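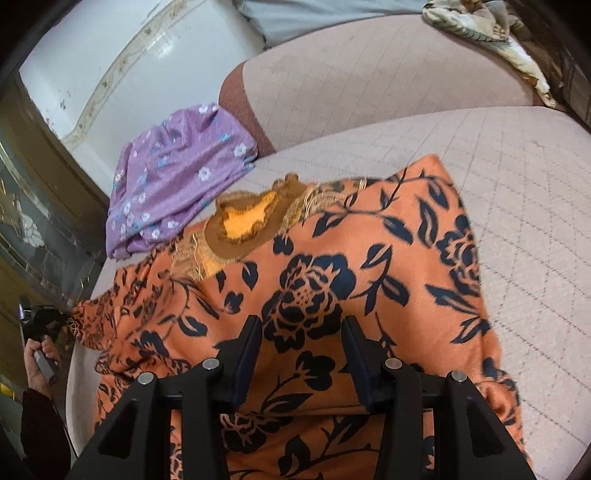

*A two-finger gripper on a printed fabric. Grippers with parallel finger pads are one of several types used in food handling.*

**Robotic food handling** is the use of robots to pick, sort, portion and pack food. It covers work on raw produce, meat, baked goods and prepared meals, and is usually treated separately from bulk processing, where food moves through mixers, ovens and conveyors without being picked up piece by piece.

## Background

Packing cartons was among the first jobs given to robots in food plants, as a sealed box has a known size and can be gripped firmly. Unwrapped food took longer. Pieces vary in shape and weight, many bruise or tear, and surfaces may be wet, oily or dusted with flour.

The bakery at Plomstead is a commonly cited early site in the region. Its first line moved bread rolls from a cooling belt into trays of 80 and was later extended to flatbreads, which had to be lifted with suction cups after fingers were found to crease the dough.

## Gripping methods

*Suction* is used for flat or wrapped items. It is quick, but works poorly on porous or crumbly food.

*Finger grippers* close on an item from two or more sides. Rigid fingers suit jars, tubs and firm vegetables. Soft fingers, usually moulded from silicone, bend around the item and are used for fruit, pastries and poultry pieces.

*Needle grippers* push fine pins into the food at an angle. They are found mainly in meat and fish plants, where small marks are acceptable.

*Scoops and tongs* are used for loose food such as rice, grated cheese and salad. Portion weight is harder to control with these tools, and most lines check each tray on a scale.

## Hygiene

Parts that touch food are made to come off without tools and to stand up to hot water and cleaning chemicals. Screws, hinges and open joints are avoided near the product where possible, or covered with a sleeve. Lubricants must be food grade.

At the Hurkeck meal kitchen, grippers are swapped every 5 hours and washed in a separate room. Alina Ursu, the plant's former hygiene manager, wrote that cleaning time was left out of the original budget and had to be added in the second year.

## Speed and cost

Speeds depend on the product. The Suksawat fruit line handles up to 600 pieces an hour at each station, with slower settings for ripe mangoes. A person can often match this over a short period - the difference shows over a full shift.

Small producers have been slower to buy such equipment. A survey by the trade newsletter *Jaltidmont* drew replies from 438 businesses, most of which gave frequent product changes as the main obstacle. Jelle Bosman, who edited the results, noted that leasing was more common than purchase among bakeries.

## See also

- Food packaging
- Machine vision
- Soft robotics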